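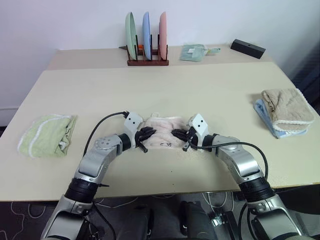
Household Textiles and Tableware – Handout 2: Folding and Racking

Welcome back! This week is all towels and plates, and I think it's the most satisfying session of the course.

Folding a hand towel
Lay it flat and smooth from the middle outwards. Bring the short ends together, then fold in half again. Fringed or wavy edges look lovely on show, so turn them to the outside – plain hems can go inside. Fluffy towels fight back a bit. Press with your palms, don't tug!

Stacking
Keep to 2 in a pile while you're learning. Thicker one on top, folds facing you. Try a beige over a light blue and see how nicely the lower edge shows.

Plates in the rack
Stand them upright with a gap between each one so the air gets round (a wooden rack with pegs is ideal). Cloth and brush live beside the rack, cloth folded.

For next time
Read the Kelmont notes, page 9, on terry and loop pile. The weight to look for is 600 gsm – have a feel of the Imrie sample and compare it with your own at home. Bring one towel you find really awkward to fold!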